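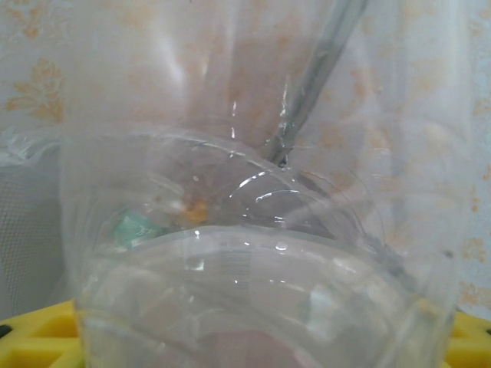
Single-use plastic was supposed to be gone from Lynch Street by now, if you believed the leaflet that came through every door last August. The Dretden Reuse Drive promised 500 households a "visibly lighter kitchen" in one season, and I signed up mostly to see what they meant by visibly. Cups were the first thing on the leaflet, because cups are what people feel guilty about. Fair enough, but the advice was thin. "Rinse, nest and return" is fine until you try it with a big clear cup like this one, with its ribbed, creased wall and a couple of small colored things down at the bottom, one teal and one orange. What do you do with that? Is it a cup, or is it storage now? The leaflet doesn't say. I asked at the information table and was told to use my judgment, and my judgment was what I had before the leaflet came.

What follows is a short gallery from one kitchen with a gray marble counter and a lot of opinions. I have been writing up these drives for Plovetti Pages for seven years and have seen plenty of them. Most start with a logo. This one started with a logo and a bin, which I'll admit is progress.

The bin is the Clunetti, a tall model with a slot in the lid, sold to us at a discount. The claim printed on the box is that it holds 1000 bottles a year for the average home. I have read that sentence many times and still can't tell what it means. Holds them all at once? Obviously not. It's a number for the side of a box. Mine was full in 17 days, and then it was just a tall thing by the back door that I had to walk around.

So bottles end up on the counter, as they did before the drive and as I suspect they will after it. 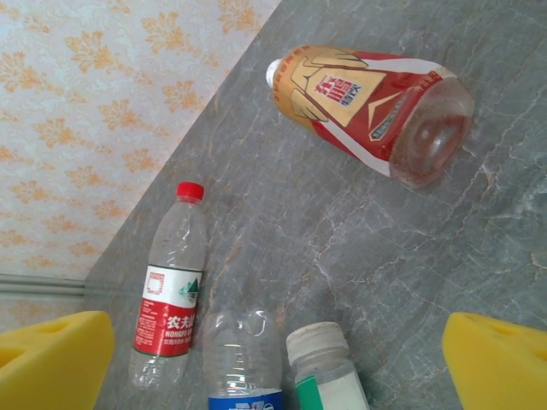
The counter: a big 东鹏 bottle on its side, a red-capped water bottle, and more clear plastic next to it.

The official guidance for drink bottles goes: cap off, label off, crush, cap back on. I have doubts about nearly all of it. Labels first. A big wraparound label in red and gold covers most of a bottle, and the drive would like it peeled away in one piece. I would like to meet the person who manages that. I get a strip, then a smaller strip, then glue under my fingernails. When I asked the collection people what happens if the label stays on, they said it was "preferred" that it came off. Preferred by whom, and does it change anything at the other end? No answer yet.

Then crushing. A thin water bottle gives way if you look at it hard. The larger drink bottles are another matter – the rounded base holds out long after the rest has folded, and you end up leaning on it with your whole weight like a fool. The leaflet has a drawing of a smiling hand doing it with two fingers.
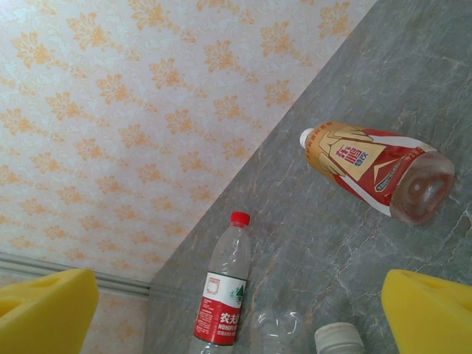

And caps. Last year's rule was to bag them separately. This year's rule is to screw them back on, and the change was announced in small type on the back page, under the pickup times. I don't mind a rule changing. I do mind being told both times that this was the only sensible way to do it, and I know at least one house on my side of the street still filling a bag with red ones and white ones.

I'm not against any of this, for the record. I rinse, I flatten what will flatten, I carry it out. But "visibly lighter" was their phrase, and I'd like to see how they plan to measure it, preferably before the next leaflet. The Dretden office says a report is coming. They also said that about the last drive, and I'm still checking the mailbox.

Updated Friday, April 14, 2023. Corrections and complaints to the usual Plovetti Pages address.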